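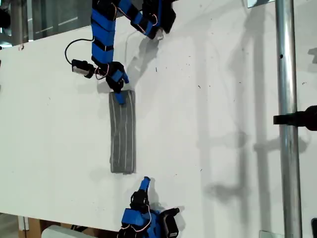 Gray block covered in duct tape, on a white tabletop.

Duct Tape and Package Weight: Student Project Report
Imad Twal and Joelle Bataineh
3 min read

We wanted to know how much weight a taped cardboard seam can hold before it opens. The school store at Wunstead ships book orders in reused boxes, and some had split.

We cut 50 strips of gray duct tape to the same length. Each strip joined two pieces of cardboard, which we hung from a hook. We added weight in steps of 300 grams until the seam failed.

Strips pressed down by hand and tested right away did worst. Of the 50 seams, 39 failed because the tape slid and 7 because the cardboard tore. The other four were thrown out after the hook bent on Wednesday.

Seams left overnight held more. We did not control the room temperature, and the heat was off for part of March. Next time we would test paper tape too.

Last updated: March
Contact | © Wunstead Student Projects | Back to top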